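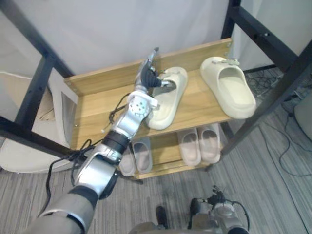
One customer at Sodau wrote to us that their operators had stopped thinking about the controls by the second afternoon and were only thinking about the shoes. Another asked whether the same kit could be used for drawers and kitchen shelves. It can, and the section on tasks below covers what to set up first.

Hivberg Teach Kit
Remote control and task recording for two-arm robots with multi-fingered hands

The Teach Kit lets an operator show a robot a household task by doing it through the robot. The operator wears a pair of Skelanico gloves and a wrist tracker on each arm. The robot's arms and fingers follow, and every run is saved as a demonstration with joint positions, finger positions and head camera video on one clock.

What's in the case
Gloves, left and right, medium (small and large on request)
Wrist trackers, 2
Foot pedal for start, stop and discard
Base station with power supply
Fuchs adapter plate and cable set
Recording software, one seat

Tasks
We ship the software with 13 task templates. Tidying a shoe rack is the one most customers begin with. Slides and sandals are good first objects: they have a strap the fingers can close on, an opening a fingertip can go into, and a sole that sits flat on a board. A two-tier rack also gives the operator two reach heights without moving the base. 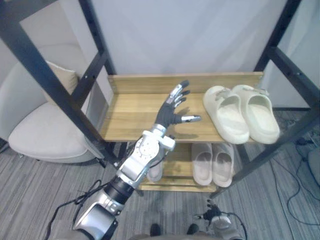 For shelf work we suggest coming in from above with the hand open and closing the fingers only once the palm is over the shoe. Operators new to the gloves tend to close early and push the shoe toward the back panel. If that happens, press the pedal twice to discard the run and start again – a short clean run is worth more in training than a long one with a correction in the middle.

Keep the speed limit at the factory setting for the first 20 runs. After that it can be raised in the software under Arm, Limits. The finger force limit is separate and is set for each hand.

Moving parts by hand
With the arms in free mode, you can also guide them directly and save up to 9 poses per task. We use this for start and rest positions. It is less useful for grasping, as your own hands get in the way of the head camera.

Requirements
Robot with open joint control on both arms
Wired network connection between base station and robot
Clear floor space for the operator, with a view of the work area
A second person at the stop button while the arms are live

Ordering
The kit is sold with or without the adapter plate. If your arms already have a Fuchs flange, order it without. Replacement gloves are sold singly. Lead time is longer in October, when we close the workshop for stock count, so please order gloves before then. Training at your site is quoted separately.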